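We use cookies to improve your experience on this site. By continuing to browse, you accept our use of cookies.

Setting Out a Small Shared Kitchen Counter
By Kenza Ouazzani, Residential Services, Amcombe House
Updated February

This guide applies to the counters and worktables in the shared kitchens at Amcombe House. It explains how to clear, clean and reset a table that holds a countertop oven, a pan with its lid, and a stand for mugs. Residents are asked to follow it at the end of each cooking period, and in every case before 20:00.

Before you begin

Unplug the toaster oven and leave it to cool for 20 minutes with the door open. Do not wrap the cord around the body of the oven while the metal is warm. Coil it loosely and keep the plug away from the sink side.

Remove all food from the table. Items left out after the evening check are moved to the labeled shelf in the Duggan pantry and held for 2 days.

Step 1. Clear and wipe the mat

Lift the mat at one end and shake crumbs into the bin. Wipe both sides with a damp cloth and a small amount of dish soap, then dry it fully before laying it back. A mat that is put down damp will mark the tabletop. If the mat does not lie flat, turn it over and smooth it from the center toward the ends.

Step 2. Wash the saucepan and lid separately

Use a soft sponge on any nonstick surface. Steel wool and scouring powder are not permitted in the shared kitchens. Wash a glass lid in warm water only; cold water on a hot lid can crack it. Dry under the rim and beneath the knob, where water tends to collect. If the knob turns in the hand, tighten the screw from the inside of the lid before the next use.

Step 3. Return items to the table

Place the oven at one end, close to the wall sockets, and leave a clear space on every side as required by the notice in each kitchen. The saucepan goes in the middle of the table with its handle pointing to the back, so that it cannot be caught by a sleeve. The lid is laid flat on the mat beside the pan. The mug tree stands at the front, where it can be reached without leaning over cookware.

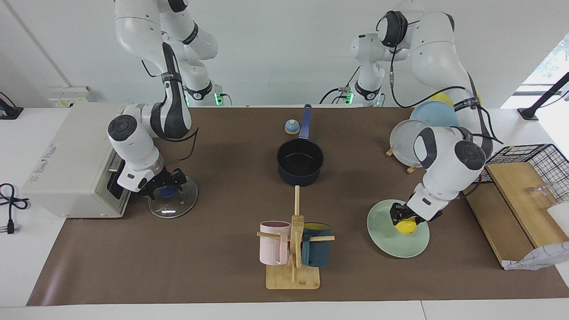

Where should the lid be kept if the saucepan is put away in a cupboard?

Store it upside down on top of the pan, with a folded paper towel between the two so that the knob does not scratch the coating.

Step 4. Load the mug tree evenly

Hang mugs on opposite sides in turn, starting with the lowest pegs. The standard tree in our kitchens takes up to 6 mugs. Heavy stoneware should be kept on the shelf. Wipe the base weekly with a dry cloth; a wooden base should not be soaked or placed in the dishwasher.

Step 5. Final check

Confirm that the oven is unplugged, the cord is clear of the walkway, and no handle projects over the front edge. Sign the sheet inside the cupboard door. Sheets are collected every 14 days by Hernán Grajales.

Damaged pans, lids or cords should be reported to Socorro Ayala at the residents' desk. Do not attempt to repair an electrical cord. Replacement mats are available from the same desk on return of the old one.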